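Choosing a bath, and what I got wrong

02/12/2024

We moved out of the upstairs bathroom in November so the plumber could get at the joists. The old bath had been in since the house was built and the enamel had worn through by the plughole. I had put off replacing it for 14 months.

My first mistake was starting with the bath. I should have started with the water heater. Ours is a small Kuster cylinder in the airing cupboard, and it fills a normal bath to a decent depth with a little left over for the sink. A deep bath would have meant a new cylinder as well, and I had a long list of deep baths before I read the label on it.

The second thing was the floor. A bath full of water with a person in it is heavy, and our joists had been notched for pipes by somebody in the seventies who didn't measure. Gareth Mottram, who did the work, doubled up two of them and charged £545 for the timber and labour. I hadn't budgeted for it. If your house is a similar age, get the boards up before you order anything.

Then there were the showrooms. I went to 7 of them. Most will let you sit in a bath if you ask and take your shoes off. I would do this every time. Two that looked right in the brochure had a slope at the back that pushed my neck forward, and one was too short for my legs by a good hand's width. The Plimuvar range was the most comfortable but only comes with the taps at the end, and our pipes come up in the middle.

I spent longest dithering over a freestanding one. They look good with space round them. We don't have much space, and I kept thinking about getting a mop down the side nearest the wall.

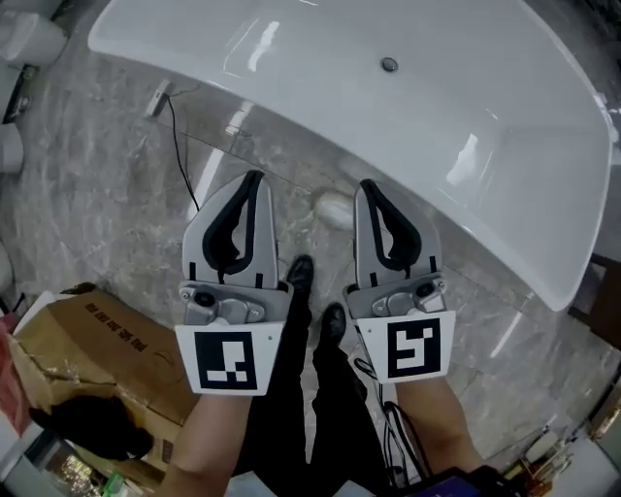 Photo: Prullaletti

A big white one like that on grey marble is lovely in a large room. In ours it would have left a gap behind it just wide enough to lose a flannel in.

So we bought a plain fitted bath, steel, from Cumum, for £1132 with the waste and the panel. It took nine days to come. The panel was slightly too tall and Gareth trimmed it on the landing.

Still to do: silicone along the window side, a new blind, and the door, which catches on the new floor. I also need to find somewhere for the towels, as the old rail doesn't fit where it was.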